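The quiet return of the corner shop

When the last general shop in Rurnilia closed its doors, people in the town did what people in most small towns have done. They drove to the retail park. It was 11 miles there and back, the parking was free, and for a while very few of them complained.

Sun-ja Moon was one of those who did. She had lived above the old shop on Boros Street for most of her adult life and had got used to buying milk in her slippers. After it closed she kept a list on the fridge and went once a week with a neighbour, and she found that she was throwing away more food than she had ever done before.

"You buy for the week you think you're going to have," she says. "Then it's a different week."

She took on the lease herself in March. The shop is called Wuvitz, after the family who ran a hardware business on the site long before it sold groceries, and whose name is still cut into the stone over the door. It opens at seven in the morning and shuts when the last bus has gone.

Small independent food shops have had a hard time for a generation. Rents rose, wholesalers raised their minimum orders, and the big chains moved into the sort of small sites they had once ignored. What has changed lately is the way people shop. Fewer of them do one large trip. More of them work from home for part of the week and want something for lunch that they can walk to. A shop that sells 30 sandwiches a day in a town this size can cover its electricity, and the rest of the stock gets a chance to pay for itself.

Moon's stock is an odd mixture. There is the usual bread, eggs, washing powder and cat food. There are also three shelves of groceries from east Asia, which she first ordered for herself. She expected them to sell slowly. The noodles went in the first fortnight, the chilli oil soon after, and the drinks fridge now has to be filled twice on a warm day.

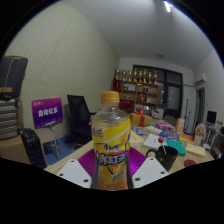 Iced lemon tea, sold chilled or from the shelf in many Asian grocers.

The drinks are where the profit is, as any shopkeeper will tell you. A loaf earns a few pence and goes stale. A bottle of sweet tea keeps for months and is bought on impulse by somebody who came in for stamps. Moon puts the cold bottles by the till and the flour at the back, and says she learned the trick by being caught out by it as a customer.

Her supplier is Do-yoon Won, who runs a small wholesale business called Hodorex from a unit near the ring road. He delivers to 11 shops, and Rurnilia is his furthest stop. He will split a case, which the larger firms won't do, and he charges a little more for it. Most of his customers are one-person businesses that can't afford to have money sitting in a stockroom.

"If I make them take 24 of something, they sell 10 and they're cross with me," he says. "If I let them take six, they ring up on Thursday wanting six more."

Won doubts that the revival is as strong as some people claim. He has lost five customers in two years, mostly over rent, and he thinks that business rates matter more than anything a shopkeeper does with the window display. Two of the five were busy shops. One had a queue on the day it closed.

Moon's own figures are tight. She pays herself less than she pays her Saturday assistant, and the chiller broke down in the first hot spell, which cost her nearly a month's takings in repairs and spoiled dairy. She has a lease for seven years with a break halfway through, and says she will decide then.

In the meantime the shop has picked up jobs that don't appear in the accounts. It takes in parcels. It holds spare keys for several of the older residents on Boros Street. The bus drivers use the toilet. A card in the window offers piano lessons, and another asks after a grey cat that came home a while ago.

On the morning I visited, a man came in for a newspaper, found they had sold out, and bought a bag of onions and a tin of soup. Moon wrote "papers" on the back of her hand. The order had to be in by noon and she still had the bread to put out.

Comments

Marjorie P: We lost ours two winters ago and it's now a nail bar. No offence to the nail bar but I can't get a pint of milk there.

oldtown_dave: He's right about the rates. I had a greengrocer's and the rates finished it, not the supermarket.

Tilly: Does she do the black sesame biscuits? Can't find them anywhere round here.

R. Hallam: Lovely shop, been in several times. Parking on Boros Street is murder though.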